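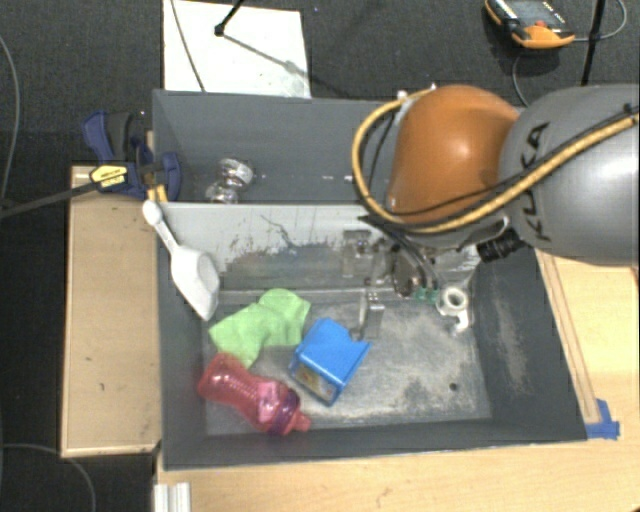 3.2 Cell Setup and Upkeep

The picking cell at the Perron laboratory is built on a KUKA arm that works over two dark gray bins standing one behind the other. Figure 2 shows the gripper lowered into the main bin, with a blue plastic object close to the finger and a green cloth, a red bottle and a white scoop to its left. A bar clamp holds the bins where they meet. Any shift between them would invalidate the calibration, and the clamp is therefore checked before every session.

Figure 2. Gripper over the main bin of the Perron cell.

Cable routing required the most attention. The thick yellow cable loops around the orange joint housing, and in May the original loop proved too short for full wrist rotation. It was lengthened and the joint limits in the Rilia control software were reduced to match. The wires on the gripper are inspected after every 100 grasps, and the finger is realigned against a steel gauge after every 200.

The bin floor is scuffed and scratched. It was left in this condition for all trials, as replacing it would have changed the background seen by the depth sensor. Recalibration takes some 4 minutes and is repeated whenever a bin has been lifted out or the clamp released.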